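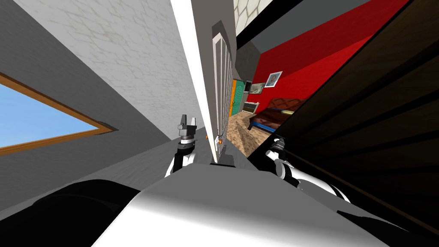 Who signs off a task once the arms have taken it over?

The attendant on shift signs, as before, and the entry goes in the same book under the attendant's own name.

**Notebook, Hukerport workshop, January**

Met with Veronika Lanz and Alun Rosser on the revised duty sheet for the Gultwood residence. Room rounds there currently occupy 70 minutes of each morning shift. Under the new sheet the attendant supervises the round from the desk and attends in person only when called.

Points recorded:

- Beca Powell asked whether supervising counts as hands-on hours for pay grading. Not settled. Referred to Sudby.
- Rosser wishes to keep 2 attendants on mornings until the end of the trial. Agreed.
- The task list stands at 159 lines. Doors, including those between adjoining rooms, are to be listed separately from bedding - the present wording runs them together and staff have read it both ways.
- Training at Voyle is extended to four sessions. Tomos Parry reports that night staff were left out of the first round of invitations.

Gwion Trevor to redraft the call-out procedure. The current version does not state who goes if the attendant is already with a resident.

14:20 - Lanz telephoned. Sudby will answer on grading next month. Powell informed.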